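Winter season at Candside Laser Tag

The Hurnon arena will stay open through the holidays, and the new booking times start in January. Groups of eight or more can reserve the whole arena for 30 minutes before the public games begin. Smaller groups are welcome too, but they will play together with other visitors.

Many parents asked us about the age limit. It stays at 8 years for the standard game. For the evening game, which is played with less light and more fog, each player under 16 must come with an adult. The adult does not need to play – a seat in the upper gallery is enough.

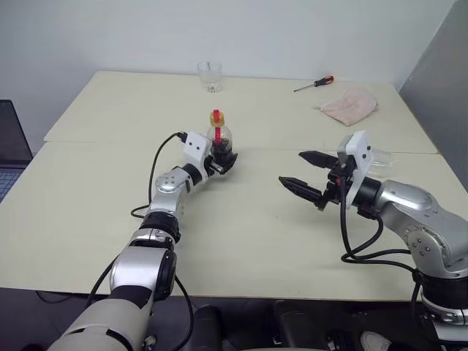
Kamath wrote to us that the gallery is too cold for sitting there a full hour, and that two more heaters would bring more families than any new game. We have read this with attention, and one heater is already ordered.

The Onari league has finished its autumn round with 22 teams. The highest score of one player in one evening was 2468 points, and it is now written on the board near the entrance. The next round is open for registration until the middle of January. A team has five players and one reserve, and the names can be changed until the first match.

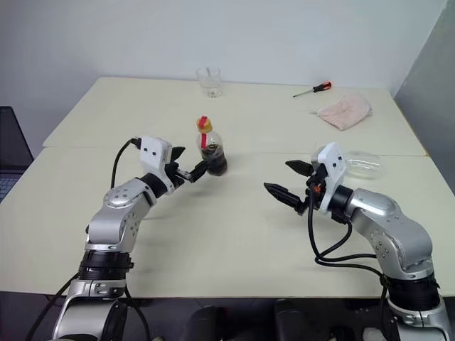

Sumathi Nambiar
Bookings and League Coordinator

Please remember that the parking behind the building is shared with the bowling hall. On Saturday evenings it is full early, so we recommend the bus – the stop is at the end of our street. Shoes with flat soles are required in the arena, and dark clothes are better for the evening game. If you must cancel a group booking, please call us two days before, and we will move your deposit to another date.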